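The trousers that didn't fit (and the ones that did)

I have been meaning to write about my great trouser clear-out since May, and now it's Thursday night and the telly is rubbish, so off we go.

It started on the train to Cletport. I sat down, something went ping, and the button off my smart black pair rolled under the seat in front and was never seen again. I spent a whole day at my cousin's with my cardigan tied round my middle. Uliana Koval (my cousin, she of the famous plum cake) took one look and said, how many pairs do you own that fit you? Well. Four. Out of a drawer I can barely shut!

So when I got home I tipped the lot on the bed and tried on every single pair, which took all evening and was not good for my mood. There were cords I bought for a job I left eight years ago. There was a linen pair with the label still on, from that odd little shop in Modthorpe that used to sell candles as well. I kept the linen ones, I'm weak, and I do have a holiday to think about.

The too-long ones were the real surprise. I've always just rolled them up, but Emiliano Tapia does alterations two doors down from the chip shop and he pinned three pairs for me while I stood on a box feeling about six years old. He says you should always wash new trousers before you have them taken up, in case they shrink, and bring the shoes you'll wear with them. I'd brought wellies. It was raining.

Anyway, they came back lovely, and I'm being good about folding now. Legs together, one on top of the other, smooth them down with your hands and then into thirds, so they stand up in the drawer like files. It does work, although mine lean a bit by the weekend.
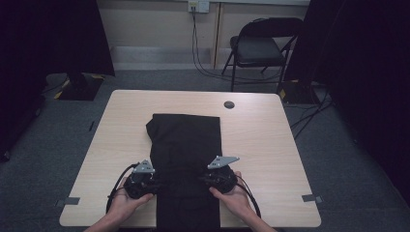
Black pair, folded lengthways on the table.

The rest went to the charity shop in two bags, apart from the cords, which are going to be a draught excluder if I ever find the sewing box. Next up is jumpers, and I'm dreading it. If anyone knows what to do about moth holes in the elbows, please leave me a comment, and I'll let you know how the linen ones get on at the seaside.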